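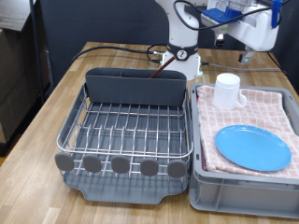
Questions about the arms, answered (mostly)

Since we put robot arms on the tables at Kilimmont, I get stopped in the hallway a lot. Same handful of questions, so I finally wrote them down. If yours is missing, come find me or drop a note in the box by the time clock.

What are the arms supposed to be learning?

Kitchen stuff, for now. Moving a mug and a plate from a bin to a dish rack, that kind of thing. Our customers run cafeterias and small hotels, and the clearing-up end of the job is where they can't keep people. The project is called Dodness. I didn't pick the name!

Am I going to lose my job?

I know this is the one everybody scrolls down for, so I moved it up. There are 53 of us on the floor and the plan for this year keeps all 53. What changes is what some of you do all day. Ten people from packing have moved over to the tables so far, all of them by asking. I can't promise you anything about five years from now and I'd be suspicious of anyone who did.

What does a shift at the tables look like?

You get a table, a setup sheet and a list of tasks. You set the items out, drive the arm through the task with the hand controller, put everything back, and go again. A full shift is 200 runs on paper. Most people don't hit that in their first month and that's fine – please don't rush it. A sloppy run has to be thrown out and then somebody does it over.

Isn't that boring?

Parts of it, sure. I did two weeks of it myself before I took this job and by Friday afternoon I was dreaming about mugs. What helped was swapping tasks at lunch, so now we all do that (you can say no if you're on a roll). Some people love it, put their headphones in and they're happy as can be.

Do I need to know anything about computers?

Nope. If you can log in to see your pay stub, you're good. Training takes two mornings and you sit with someone who's been at it a while. The software is from Vavell and it has its moods, so if it freezes, leave the arm alone and call the lead.

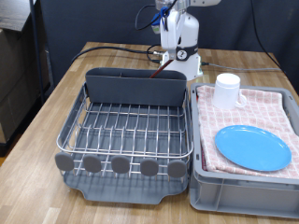

Antonina Pylypenko
Floor Transition Lead, Kilimmont

Why does it matter where I put the plate?

It matters a lot less than people think, and a little more than they'd like. The sheet tells you which things go in the bin and which side the bin goes on. Inside the bin you've got some freedom, and we want you to use it. Turn the mug. Scoot the plate over. If every start looks the same, the arm only ever learns that one start.

Does the pay change?

Yes, up one step once you've finished training. It stays with you if you go back to packing within the year. Hilde Goossens in the office has the table of steps and she's happy to go over it with you, mornings are best.

Who do I tell if something feels unsafe?

Hit the stop first. Then tell your lead, or me. You will not get in trouble for stopping an arm, ever, even if it was nothing. I've stopped one over a sneeze.

Can I go back if I hate it?

You can! Two people have. Give me a week's notice so I can move the schedule around.

What about the Nassar building?

They get tables in April. Sign-up sheet goes up in their break room, and if you want to transfer over there, talk to me before it does.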